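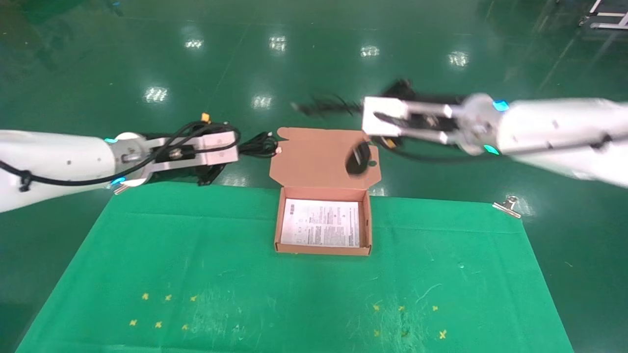 Open cardboard box on the green cloth.

Home | Programs | Reports | Grants | Contact

Willammont Reading Boxes: progress report to the Clemireo Fund, period ending May
Prepared by Simin Kordestani

You asked for a plain account of whether the second year of the grant is doing what the first year promised. My short answer is that the books are getting out the door and I am less sure about the rest.

Deliveries

We sent 614 books to homes in the period, in 124 boxes. Those two numbers are solid. They come from the packing slips, which Zuzana Zeman checked against the shelf list before I saw them. The application said that each box would be chosen for the child who gets it. For families who filled in the interest form, it was. For the others we packed by age and hoped for the best, and I don't think we should keep using the word "chosen" in our leaflets until that changes.

The form itself is part of the trouble. It runs to two pages, it asks for reading level in terms most parents have no reason to know, and the Spanish version still has a paragraph left in English. Teodoro Lorente has written a shorter one. I would like to use it from the next round whether or not the design people have finished with it.

Are the books being read?

The last report to you said that families were "highly engaged." I went back to find what that was based on, and it was the comment cards. Families who send back a comment card are the ones who liked the box. The cards say nothing about the boxes that sat in a hallway. I have taken the phrase out of this report and would ask that it not be quoted from the old one.

Igor Gajdoš has suggested phone calls to a random set of homes, with three questions and no script beyond that. He made a few test calls. One mother told him her son had read the same book on sharks every night and ignored the rest of the box. One grandfather had been reading the picture books himself to practice his English. Both are good stories, but they don't amount to a result, and I have asked Igor to hold off on writing them up until the full set of calls is done.

The Flevumero tracking system

We have now had the software for the whole period. It was sold to us as a way to save staff time. Kazimír Kratochvíl kept a log of the hours he spent on it, mostly fixing addresses it had split into the wrong fields, and I can't find the savings. The supplier says the next version will deal with this. They said so last time too. I recommend we do not renew at the current price, and that we go back to the spreadsheet if nothing better is found by fall.

School partners

Two schools are signed up, the same two as in the last report. Bednárik Elementary is working well, mainly thanks to a front office that answers the phone. The second has agreed to everything and returned nothing. I would sooner help one school properly than list several on a chart, and I know this is not the growth line you were shown when the grant was made.

Money

Spending is under budget on printing and over on postage. The postage line was set before the rate change and was never realistic. I am asking to move the unspent printing money across. No new funds are requested.

Next period

New form in use. Phone calls finished and reported, good or bad. A decision on the software. A straight yes or no from the second school.

Teodoro can send the packing slips and the hours log to anyone at the Fund who would like to check the figures.

Contact the Reading Boxes office | © Willammont Reading Boxes | Back to top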